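4.2 Handing a station over to the arm

Read this section before the first shift with the Nurik cell. Operators at Disholm who packed by hand will now load trays, clear stops and sign off the count.

1. Turn the mode key to SIMULATE.
2. Load the station file and set the speed limit to 900.
3. Open the gripper fully and run the wrist check with nothing between the fingers.

Note: The wrist check tilts the gripper upward. Allow 42 seconds for it to finish. 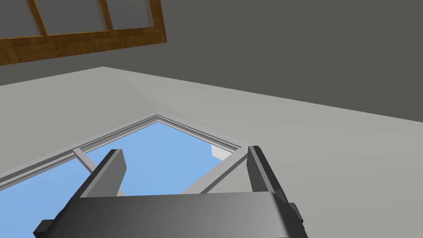 4. Repeat the check with the second operator at the panel. Both must sign the log.
5. Turn the key to RUN – the gate must be shut first.

CAUTION: Never reach past the gate to straighten a tray. Press STOP and wait for the amber lamp.

Note: Hand packing stays available at bench 2. Shift leads decide when to use it. Call Ominby service after 2000 cycles for the finger pad change.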